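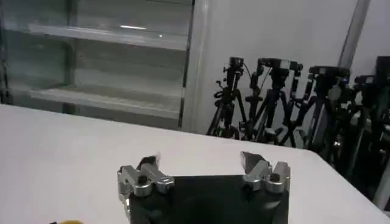
How much table do you need to fold a T-shirt properly?
Enough to lay it fully flat with a bare strip beside it, so the folded half has somewhere to land.

I have been folding on a bed for years and the results were poor. A mattress gives under the hand, so the creases drift and the stack leans. A hard, smooth, pale top is better: the edges of the cloth are easy to see and the fabric slides without catching.

My method, borrowed from Howard Heywood and altered slightly:

Lay the shirt face down, collar away from you.
Smooth from the middle outwards, hems last.
Fold one side in, sleeve back on itself, then the other.
Bring the hem up to the collar in two folds.

Most of my errors come from the second step. A ridge left near the edge goes into every later fold and doubles in thickness each time - easily felt in the drawer.
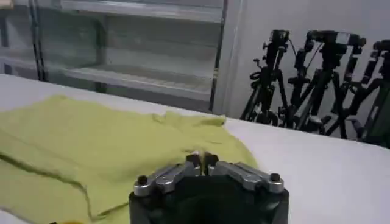

Yellow-green cloth laid out, still rumpled along the upper edge.

Oluwaseun Okeke prefers to roll, which suits a rucksack. For a shallow drawer I still fold. Jumpers are next, and they will need a different order of steps.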